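Gripper swap, sim first, then the bench

Quick one, kettle's on. Two-finger Farkell against the Hidus three-finger, same arm, same job: get the marker out of the mesh pen pot and don't knock the pot over.

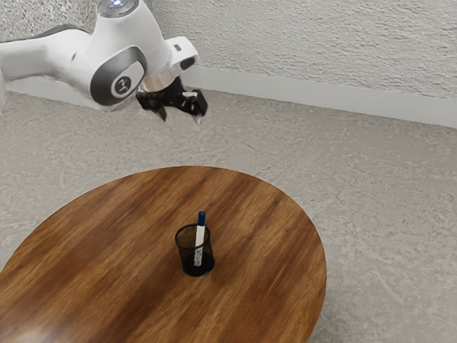 Why the pen pot

It's a horrible little task and I like it. Marker stands up in the pot, only the top bit and the cap sticking out, so there's not much to grab. Come in too low and you hit the rim. Too high and you've got cap and nothing else, and then you find out how well the cap's on. On the bench, anyway. In the sim the cap is stuck on for good, must fix that.

Set up the round table scene in Nesosum again. Wood top, one pot, one marker, nothing else. I did have a messier one with mugs but it ran like treacle on my laptop and I kept blaming the gripper for things that were the mugs.

Farkell, two fingers

Ran it 600 times overnight. Marker nudged a bit each go, different lean, same pot. Mostly fine. The misses were nearly all the same miss: one finger catches the rim on the way down, pot tips, marker rolls off somewhere. Turning the wrist so the fingers come in along the lean sorted a lot of it. Should of done that from the start.

Fingertips are the stock ones. Flat, a bit slippy on a round barrel. Closing slower helped more than closing harder. I had the force set daft high for the first batch so those don't count, binned them.

Hidus, three fingers

Lovely on the bench with a tin or a ball. On a thin marker, meh. Third finger gets in the way of the pot every single time unless you come in from dead above, and then the wrist camera can't see a thing. 133 runs and I stopped it. Might be my approach angles, might be the model file, the collision shapes look fatter than the real fingers to me. Will redo before I say anything mean about it.

Controller stuff

Kongkaew at 1000 Hz was smooth. Dropped it to 60 to see what would happen, and the arm did a sort of shiver right before closing. Not using that agian. Somewhere in the middle is probably plenty but I havent tried it.

Next

Softer tips on the Farkell, printed, if the printer behaves. Pot shifted nearer the edge of the table. Then the real arm, probably January, once I've got the bracket off the old camera mount (one bolt, completely rounded, don't ask).

If anyone's got a decent Hidus model file, comments are open. Tea now.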